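Unit 6: Reading a Complaint Before You Believe It
Government pressure on private platforms – handout for the September session

Bring this with you, along with the two readings already in the course folder. We will not go over the readings line by line, so do them.

What this unit covers

Most of you will first meet a government speech case the way everyone does, through a press release. An office announces that it has sued, or been sued, and tells you what the case proves. My advice is to treat that announcement as advertising. It may be accurate advertising. You won't know until you open the filing.

A complaint is a list of claims by one side. At the early stage a judge usually has to assume the factual claims are true, just to see whether the law would offer any remedy if they were. So when a headline says a judge "allowed the case to go forward," it means very little about who is right. Students get this wrong on the midterm every year.

The working problem

We will use the Endstead problem all through the unit. The facts are in the packet and the short form is this. The city of Endstead runs a public notice page on a platform called Praltumis. A contractor, Trerkico, handles moderation for the city. During a fight over a water rate increase, 41 comments came down from the notice page. In the same month a city employee sent two emails to Praltumis asking it to "take a look at" posts on a page the city does not run, the Lightfoot neighborhood page. Some of those posts were later removed.

The plaintiffs call this a coordinated program of suppression. The city calls it housekeeping. I don't accept either label, and you shouldn't put either one in your memo.

Separate the two claims

The 41 comments and the two emails are different legal questions, and the complaint blurs them together because the combined story sounds worse.

The comments first. If the city opened its page to public comment, it probably created some kind of forum, and it cannot pick winners by viewpoint. It can enforce neutral rules, such as a rule keeping comments on topic, if it enforces them evenly. Hiring Trerkico does not get the city off the hook if Trerkico was doing the city's work under the city's instructions. What did the instructions say? The packet gives you one page of them. Read the last paragraph twice.

Then the emails. Officials are allowed to have opinions and to share them with private companies. What they may not do is coerce. The line between persuading and coercing is where nearly all the argument happens, and courts look at several things: the wording, whether the speaker had power over the listener, whether the listener understood it as a threat, and whether bad consequences were mentioned. "Take a look at" is not much of a threat on its face. Does Endstead have any power over Praltumis? The complaint says it does and cites a business license. I find that thin. Argue with me.

Who gets to sue

Standing is the part people skip, and it's the part that ends cases. A plaintiff has to show an injury, tie it to the defendant, and show that a court order would help. Suppose Praltumis had been removing posts like these under its own rules well before the emails. Then who caused the removal? You can't answer by pointing out that one thing came after another.

On large document dumps

The plaintiffs attached 393 pages of records. That number appears in every statement they made to the press. Page counts are not evidence. Most of the exhibit is calendar invitations, duplicate email chains and signature blocks – I have been through it. A handful of pages matter, and part of the assignment is finding them.

Be just as hard on the city. Its motion quotes half a sentence from the moderation instructions and leaves off the half that hurts.

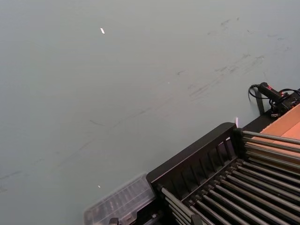 Black dish rack on a gray-green surface

For next time

Write a memo, two pages at most, on one claim only. State the rule, state the facts that can be proved from the packet, and say what is missing. Cite pages. If you use the word "censorship," define it the first time, and don't use it as a substitute for the legal test.

Questions to have an answer ready for:

Would your view change if the posts had favored the rate increase?

What would the second email have to say before you would call it coercion?

If Trerkico used an automated filter, whose decision was each removal?

Memos are due at the start of class, on paper. Late ones lose a grade step.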